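Does Anybody Read the Care Label? My Project on Shirts, Shrinking and Laundry Habits
Tadeo Urrutia, Textiles and Consumer Science, final report
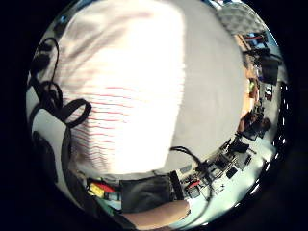
I picked this topic in April after my mother called to complain that a shirt she'd bought me had "gone small." It had, a little, and I had no idea what I'd done to it. I'd washed it the way I wash everything, which is all together, on whatever setting the last person in the dorm laundry room left behind. So when Ms. Pullard said we could choose anything to do with clothing and daily life, I went straight for laundry (my roommate laughed, but he was doing zippers, so he didn't have much to stand on).

What I wanted to find out

I had two questions. First, do people at our school look at the little label inside the collar before they wash a shirt for the first time? Second, if they ignore it, how much does the shirt really change? I thought the answer to the first one would be no and the answer to the second would be "a lot." I was right about one of them.

The survey

I put a short questionnaire on the bulletin board outside the Skurkdale dining hall and also handed it out in line, which is a great place for a survey since people are bored and can't leave. I got 73 back that I could use. A few more came back with jokes on them or with only the first question filled in, and I left those out.

Of the 73 people, 30 said they had never once read a care label on a shirt. Never! The rest said "sometimes" or "only if it's expensive," and a handful said always. I asked the always people what the symbols meant, and this got interesting, because most of them knew the iron and the washtub and then started guessing. The triangle was the worst. People told me it meant "delicate," "dry flat," and in one case "recycle." It's bleach. An empty triangle means you can use bleach and a crossed-out one means you can't. I didn't know it either before I started, so I'm not judging.

I also left a blank space for laundry disasters and this turned out to be everybody's favorite part. There was a pink load (of course), a wool sweater that now fits a cousin's baby, and a long story about a pen that took up the whole back of the page. I've put the best ones in the appendix with the names removed.

The wash test

For this part I needed shirts that were all the same, and I needed them cheap. The Insaurralde shop downtown had plain cotton button-ups on the clearance rack, so I bought 5 of them in the same size and color. That was most of my budget. I marked each one inside the hem with laundry pen, measured the chest, the sleeve and the back length, and wrote the numbers down before anything touched water.

Then I gave each shirt its own routine. Shirt one got cold water and a hanger. Shirt two got cold water and a low dryer. Shirt three got warm water and a low dryer. Shirt four got hot water and the hottest dryer setting we have. Shirt five was my wild card, and I washed it however I felt like that day, which is how I really do it at home. Every shirt went through the same number of washes with the same amount of detergent. The detergent was Turix powder, because there was a big box of it already in the laundry room cupboard and I was allowed to use it.

Measuring was much harder than washing. A shirt doesn't want to lie flat! The first time around I was pulling the fabric without noticing and I had one sleeve that seemed to get longer, so I threw out that set of numbers and started again. After that I laid each shirt on the cutting table, smoothed it with my hand but didn't tug, and waited a minute before using the tape. I also measured everything twice, once before dinner and once after, and took the average.

What happened

The cold and hanger shirt hardly changed. I could find a tiny difference in the back length, but it was so small that it could have been me and my tape. Shirt two was close behind it. Shirt three came up a bit short in the sleeves. Shirt four was the one I'd been waiting for, and yes, it shrank, mostly in length, and most of that happened in the very first wash. I'd expected it to keep getting smaller every time, like a cartoon, but after the first couple of rounds it pretty much settled down.

Shirt five landed in the middle, which makes sense when I look back at my notes and see how random I was with it. It also picked up a gray look from being washed with my socks. I hadn't planned to measure color, so all I can say is that my roommate and I both noticed it.

Problems with my project

Five shirts is a small number, and they were all cotton from one rack. I can't say anything about linen or blends. The dorm dryers also aren't labeled with real temperatures, only "low" and "high," so somebody else's "high" may be gentler or rougher than ours. And the survey only reached people who eat in one dining hall. Our school has 3,000 students, so I'd love to see what the commuters say, especially the ones with parents who still do the wash.

If I had another term I'd like to test line drying outdoors against the dryer and keep an eye on the collars, since that's where two of my shirts started to look tired first. Ms. Pullard also suggested looking at how buttons hold up. I have a jar with three loose ones from shirt four, so that one's already started.

My mother has read this report and has asked for the shirt back.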